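Software readiness checklist – toy sorting and tidying sessions, Midham set
Revision for August, with comments from the last walk-through

I've kept the same layout as the Wevbridge version so that anyone coming over from there can find their way around, but I've gone through every line again and rewritten the comments where the old ones had stopped matching what we do. Please tick as you go and write in the margins. The margins are where most of these comments came from in the first place.

## 1. Before recording starts

- [x] Session config loaded from the Midham branch
- [x] Logger and gripper clocks agree
- [x] Disk space checked on the recording machine
- [ ] Old calibration files moved out of the active folder

**Comment.** The last one is open again, and I know it's a dull job. Sotelo (our replay tool, for anyone who has only worked on the planner side) picks up the newest calibration by file date, so a file that gets copied or touched by a backup looks brand new to it. We lost most of an afternoon to that at Wevbridge, with every grasp pose shifted the same way and all of us blaming the tracker. Until the loader reads the date inside the file, please move the old ones by hand.

**Comment on clocks.** Pass. The check now runs for 300 seconds before it gives an answer, which feels long when you're standing there waiting, but the short version let a slow drift through twice. Go and get your coffee.

## 2. Hand-held gripper and tracking

- [x] Finger opening reads zero when fully closed
- [x] Opening value rises smoothly, no steps or jumps
- [x] Pads seated, screws snug
- [x] Tracking recovers by itself after fast movement
- [ ] Tracking loss flagged in the log

**Comment.** Everything passes but the flag. Recovery is really very good now, and I'd like to thank whoever spent the time on the relocalization settings – it used to need a slow sweep of the room and now it mostly looks after itself. The trouble is that it recovers so quietly that the log says nothing, and the training side can't tell a clean stretch from one where the pose was being guessed. I would rather have too many flags than too few here, and we can thin them out later.

Please try this check in a home-like room with plenty going on in it. A bare test table tells you very little, and the settings that look wonderful on one tend to fall over as soon as there's cloth and clutter about.
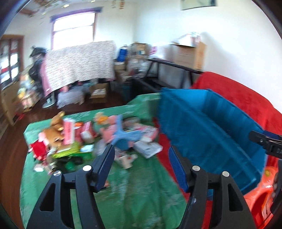
When you do the fast movement part, swing toward something large and close, then come back to the table. Large near objects are what upset the feature matcher, and a basket will do the job nicely. Soft things are worth including as well. Plush toys and blankets change shape between passes, and if the map has leaned on them too heavily you'll see the pose wander when you come back around.

## 3. Perception

- [x] Object masks stay attached through motion blur
- [x] Gripper fingers masked out of the object list
- [ ] Packages and soft toys kept as separate objects when touching
- [ ] Printed cloth not reported as objects

**Comment on finger masking.** Pass, and a nice one to be able to write down. The replay set has 1045 clips in it and the fingers no longer turn up as an object in any of them. If you change the pad color, please rerun the whole set before merging, even if the change looks harmless.

**Comment on touching objects.** Open. A plush toy leaning on a box is still read as a single lumpy thing more often than I'd like, and then the planner tries to grasp it somewhere near the join. For now the planner throws out any grasp that sits on a color boundary. It's a patch and I'd be happy to see it go.

**Comment on printed cloth.** Also open, though better. Faint prints are fine. Bold ones still fool the detector, mostly at the table edge where the cloth hangs over and the depth gets noisy.

## 4. Planner and motion limits (arm replay only)

- [x] Speed cap active in replay mode
- [x] Stop button halts motion and also halts the queue
- [x] Planner gives up cleanly after its time limit
- [x] Dropped camera stream pauses motion

**Comment.** All pass. The time limit is 600 milliseconds, and I've had requests to raise it. I've left it where it is, and I'd ask you to look at what the planner is doing with the time first. Most of the slow cases I opened up were going over the same few blocked grasps again and again.

Do test the stop button with a full queue. An earlier build halted the arm quite properly and then set off again on the next item when the button was released, and that isn't something you want to find out with your hand in the basket.

## 5. Upload and close-out

- [x] Clips upload to Vavport with matching checksums
- [x] Failed uploads retried, then listed
- [ ] Session notes attached

**Comment.** Of the last batch, 288 clips went up without their notes. The clips themselves are fine. The notes field gets skipped if you close the window while the progress bar is still moving, so leave it open until the bar is gone. A fix is in review and will go into the next Midham build, along with the tracking flag if that one is ready in time.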